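Camuna (prayer chain)
From the Plekitz wiki of parish customs

Camuna is the name we give to a round-the-clock prayer chain kept by the churches of the Plekitz valley in the last week of Lent. I grew up with it, I've sat more night hours than I can remember, and I'm writing this article mostly because the old one was two lines long and got the name of the founder wrong. It was Huguette Turcotte, and she spelled it with two t's at the end!

Name and origins

Where the word comes from is anyone's guess. My grandmother swore it was a worn-down form of "communion," and the Custent parish booklet says the same thing (though the booklet also misprints its own address, so I'd go easy on it). Mrs. Turcotte started the chain in her own kitchen with 2 neighbors and a borrowed psalter. They prayed in turns through one night for a sick child, and the next year other families asked to join in.

How it works

Each person takes one hour. You come in, you light your candle from the one already burning, you read the psalm marked in the book, and then you pray however you like — out loud, silently, on your knees, in the comfy chair if your knees are like mine. When the next person arrives you say "The watch is yours" and they answer "I will keep it." Then you blow out your candle and go home to bed.

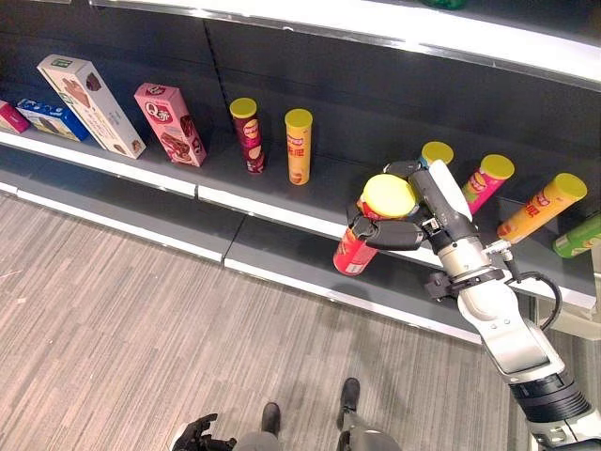
The intention book is the heart of the whole thing, if you ask me. It's a plain ledger where people write down who or what they want prayed for, and the one in use now has 404 entries, with plenty of pages left. Some are heavy, some are tiny. Next to the book there's the night table, where people leave a little something for whoever has the small hours, and it's nothing fancy, the sort of packaged snacks you'd pull off a store shelf, like a red can with a yellow lid. I've been very grateful for that table at three in the morning. Good Friday is the exception, when it holds water and nothing else.

Variations

Custent keeps the chain in the side chapel and rings the bell at each change. At Wong, the hill church, they sing the psalm instead of reading it, and they let children share the early evening hours in pairs. Zachary Gagnon, the organist up there, wrote the tune they use, and I've caught myself humming it in the car well into April.

See also

Night vigils; Lenten customs of Plekitz; Intention books

Last edited May 27, 2025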